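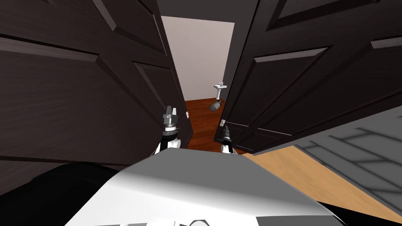 So the double doors are finally behaving themselves, and it only took me most of May!

For anyone who's just wandered in, I've been building a two-armed robot in our shared workshop at Urnham, and doing all the early work in simulation so I don't wreck anything that costs real money. The simulated robot lives in a simulated house, and the current job is to get it through a pair of doors and into the next room without scraping its elbows. Sounds easy. I walk through doors all the time and hardly ever think about it.

The first problem was the hinges. I'd given them next to no friction (lazy, I know), so the slightest tap sent a door swinging off and then it would bounce back and whack the arm. I cranked the friction up, and then it wouldn't move at all and the whole robot slid backwards across the floor instead. I went back and forth on that for a good week, mumbling at the screen with a cup of tea going cold beside me. What fixed it was adding a bit of damping and leaving the friction pretty low. Joris Aerts had told me to try that on day one and I didn't listen. Sorry, Joris.

Second problem, and this one's my favourite, was the colour. My dark brown doors were so dark that the depth estimate went all mushy near the panels, and the planner kept deciding there was open space where there was very much a door. I could have just painted them white, but our actual doors at home are dark, and I'd like this thing to work at home one day. So I ran 1,436 practice approaches with the lighting nudged a little each time, overnight mostly, with the fan on my poor old computer howling like a dog at the moon. It handles the dark panels a lot better now. Not perfectly. It still gets jittery if it comes in too far to the left.

I also had a proper look at where the arms sit while it's driving. I used to tuck them right down by the sides, which was tidy but made the body wider than it needed to be. Now they're held up in front with the grippers spread well apart, a bit like a squirrel, and the base controller (still running on Clornska, for those who asked) has more room to work with. Out of the last batch I got 11 scrapes, down from 237 in the same size batch before I moved the arms. I did a little dance in the kitchen about that one.

Hipólito Herrera has been working on the real wrist joints over at the workshop and reckons we can bolt the first one on in a few weeks, if the bearings turn up. He's also machined a new bracket for the left shoulder and it's a beauty, much neater than the one I hacked out of scrap aluminium last winter.

Next up is getting it to close the doors after itself, which I've tried exactly once and it trapped its own hand. I've put the hinge settings up in the usual folder if you want to pinch them, and if anybody has a decent way of tuning damping that isn't just guessing, please leave me a comment!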